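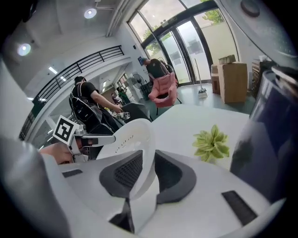
Figure 3. Round white part standing upright behind a chair back. Faint grey lettering is visible across its face.

3. Handling of round covers and perforated plates

3.1 Scope

The covers and plates of cooking vessels are seldom treated as a class of their own in work on kitchen objects. They are usually listed with the vessel, and any difficulty in handling them is assigned to the vessel as a whole. The present section treats them separately. It covers round parts that rest on, fit within or close the mouth of a pot, and that must be lifted clear before the contents can be reached. Handled lids for frying pans are left out, as are screw caps and flexible covers.

The material was gathered at the Bristport site in June. In total 1,061 lifts were coded, a lift being counted from first contact with the part until both the part and the hand or tool were clear of the vessel. Lifts in which the part was touched but not raised were kept in a separate file and are discussed in Section 5.

3.2 Orientation

A round part offers few cues to its own orientation when seen in plan. Its outline stays the same however far it is turned, and the person must rely on features within the outline: printing, a notch, a steam opening, or a difference between the two faces. Under the Zerouali coding scheme these are entered as rotational cues, which show how far the part has been turned about its axis, and facial cues, which show which side is uppermost. Lettering such as that in Figure 3 may serve as both, provided it can be read at working distance. Faint grey lettering on white is a weak cue for this purpose, and a curved surface that is tilted away weakens it further.

Facial cues were generally stronger. The underside of a cover tends to carry more relief than its outer face, and the difference can be seen at a glance once the part is tilted. Figure 4 gives an instance, with ribs in concentric rings, a perforated pattern and a small knob at the centre. Where both faces were nearly flat, the part was more often turned over twice before being set down – a fault entered under code 7 in the scheme.

The angle of the part while in transit was also coded. Three classes were used: flat, tilted and upright. An upright part takes up little room on the table and passes easily between other objects, but it must be turned through a quarter circle before it can be seated. A flat part needs no such turn, although it hides the mouth of the vessel during the final approach. The tilted class is the widest of the three and the least reliable, and agreement between coders was poorest at its boundary with the upright class. Cases of doubt were settled by viewing the lift again at reduced speed.

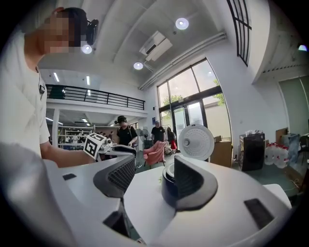 Figure 4. Round white lid, tilted to show the underside, with concentric ribbing and a small central knob.

3.3 Points of contact

Contact was coded at the rim, at the centre and on the open face. The rim is the obvious place to hold a thin disc, and it was the usual choice for plates without a raised part. Its drawback is that the load lies to one side when only one point is held. The free side then drops, and the part meets the vessel at a slant. With a close-fitting plate this leads to jamming, in which one edge has entered the pot while the opposite edge rests on the wall.

A central knob removes this problem in principle, as the load hangs evenly beneath it. In practice the knob must be tall enough to be gripped and must lie on the face that is uppermost at the time. A small knob on the underside is of no use when the cover is closed, though it may be used once the cover has been turned over. The Dillemach index, which relates the height of a raised feature to the width of the part, was computed for each cover in the set. It proved a fair guide to whether the centre would be used at all, and a poor guide to how steadily the part was carried.

Perforations were considered as a third kind of contact. Holes that vary in size across a plate are uneven in their value as holds, and a small hole admits nothing. Contact with the perforated face was therefore entered as open-face contact unless a hole was plainly engaged.

3.4 Two-sided holds

Where a plate was held at two opposite points on the rim, the slant described above was largely absent. The plate remained close to level throughout, and could be raised over the wall of the pot without being turned. The hold asks for free space on both sides of the vessel, and for this reason the pot was treated as correctly placed only if it stood near the middle of the table. Pots left close to an edge gave less even lifts and were moved before the next entry was taken.

Two-sided holds have costs of their own. Both sides must rise together, and a small difference in timing tips the plate across the line joining the two contacts. The plate may also rotate about that same line if the contacts are narrow, so that its front edge falls while its sides stay level. The two faults look alike from above. They were separated by the direction of the first movement: a timing fault begins at one contact, whereas rotation begins at the part of the rim furthest from both.

The position of the holes did not alter the choice of contact points in the Furnel set, whose plates have a plain band outside the perforated area. It is possible that a plate perforated up to its rim would be handled differently. Marks printed close to the rim may be hidden by the hold itself, which leaves the centre of the plate as the only feature in clear view. A hub in a contrasting colour is then useful as a reference for centring over the pot, although it gives no information on rotation. The hub in the view below is a yellowish green against the white of the plate.

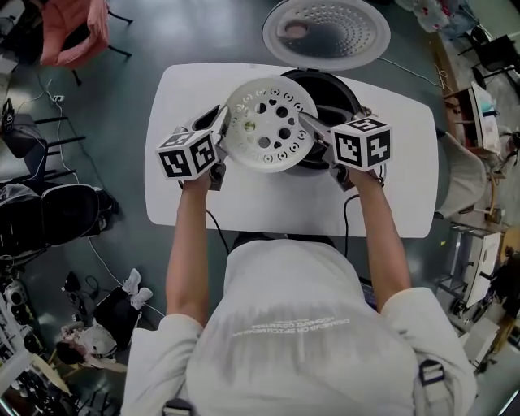
3.5 Setting down

The end of a lift was recorded with the place in which the part came to rest. Four places were allowed for: on the table, on another object, back on the vessel, and off the table. Parts placed off the table were coded by surface only, and no attempt was made to judge whether the place was a suitable one.

A cover set down on its outer face may rock if that face is domed, and the final position was not recorded until the movement had stopped. Plates seldom rocked, but lay so close to the surface that their rims were hard to pick up again. In 2 of the coding sheets the resting face had been left blank, and these entries were removed from the comparison of faces while being retained for all other measures.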